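Leave the fingertips alone

I look after one robot cell at Wastley, and I've got an opinion about fingertips that I'd like to get off my chest before somebody else borrows my Allen keys.

Our cell takes old desktop computers to bits. Tilt the case, open it up, pull the cables, slide the drives out, next one please! It was put in by Rodivley, who did a decent job of it, and it came with a thick maintenance plan that is mostly about the arm. Grease this, check that, listen to the joints. All fine. But the arm is the healthiest thing in the building. In my experience the trouble lives in the last couple of centimetres, where the fingers meet, and the plan gives that bit half a page (and a drawing of the wrong finger, but never mind).

So what do people do when the cell starts dropping cables? They turn the grip force up. I've done it myself. It feels like fixing something, you press a button, a number gets bigger and the thing behaves until teatime. Then you find a connector with its corner crushed and a yellow wire with a nick in it, and you're worse off than you were. Last September I went back through our log, all 1,109 entries of it, and 287 were missed or dropped grips. Most of those had a force change written next to them. Very few said that anyone had looked at whether the tips still closed square.

Now I check the tips first, every morning at half past seven, with the arm parked and locked off. Close the fingers on a strip of thin paper and tug. If it slides out on one side and holds on the other, the fingers are out of line and no amount of squeezing will put that right. Slacken the finger screws, close up gently on the setting block, nip them up again in turn, try the paper again. It takes less time than the kettle.

The other thing I'd argue for is testing in a real case full of real mess. The Chow bench in our training room has a lovely clean block with pegs in it, and a gripper will pick pegs all day long with its fingers 2 mm out. Put it in among a drive bay and a hank of cables and you soon learn something. We keep one old machine as the test case and I refuse to let anybody tidy the wiring.

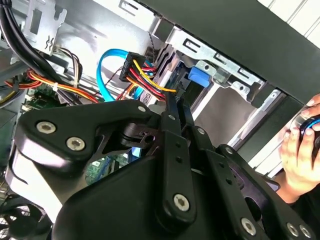

Should you turn the force up when a cable slips? Leave it where it is until you've checked that the tips meet evenly, then change it in small steps and write down the old value.

Writing down the old value is where I get properly boring. Our force setting runs up to 100, and I once found it sitting at the top with no note at all. Whoever did it probably meant to put it back. I've since stuck a card on the cabinet door with the normal setting in thick pen, and the Wultance site has copied the card, which pleased me more than it should have.

I do know the case against all this. Tips are cheap, swap them every month and stop fussing. But new tips on badly set fingers are still badly set, and you've thrown away a good pair to find out. I'll carry on with my strip of paper, and I'd still like the 4 mm key back.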